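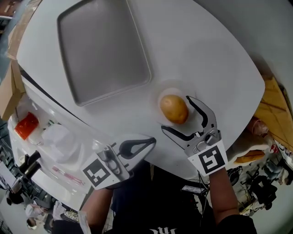
Ticket 22: right gripper drops out of tracking during the potato task
Status: Resolved
Opened by: Ronaldo Salazar
Project: Sirka (student manipulation project, spring term)
3 comments · 0 shares

Problem

When we record the potato pick with the hand-held grippers, the right one loses its position partway through the move. The track stops, then comes back a few centimeters off. The left gripper is fine. We need 200 good recordings by the end of May and can't use the ones with a jump in them.

Setup

Two hand-held grippers, each with its marker card. One potato on the white dish. The task is to close the right gripper on the potato, lift it, and set it down in the recessed tray to the left of the dish. The left gripper stays open and out of the way. Recording software is Flallus, run from the Bustunthorpe laptop.

Steps to reproduce

1. Start a recording with both cards facing up.
2. Bring the right gripper in next to the potato and close it.
3. Lift and move left toward the tray.
4. Watch the right track in the viewer. It drops somewhere over the middle of the white surface.

Out of 22 recordings in the first session, 8 had the jump.

Log

Checked the card on the right gripper first. It was flat and tight on the wrist. Wiped it anyway. No change.

Swapped the two grippers between hands. The drop stayed on the right side, so the gripper and its card are not the cause.

Restarted Flallus and loaded the old calibration file from the Tomaszewski backup. That made it worse – both tracks drifted. Went back to the current file.

Tried the same move without the potato. Still dropped. Tried it slower. Dropped less often, but the recordings ran over the time limit.

Turned off the overhead light nearest the bench and left the rest on. Ran five recordings. No drops. Turned it back on and ran five more, and two had the jump. When the right wrist rolls on the way to the tray, the card picks up glare and the black pattern washes out. The left card never gets turned that way in this task.

Fix

Reprinted both cards on matte paper and put them on the same mounts. Light back on as normal. Recalibrated before the next run. 22 recordings, no drops.

Deleted the 8 bad recordings from the shared folder. The others from that session are kept.

Still to do

Add the matte paper to the parts list. The glossy pack is still in the drawer with the spare cards – please don't print from it.

The viewer does not warn you when a track drops. You have to watch for it or check the file afterward. I opened a separate ticket for that and it should not hold this one up.

Closing this. Reopen it if the jump comes back with the new cards.

Ronaldo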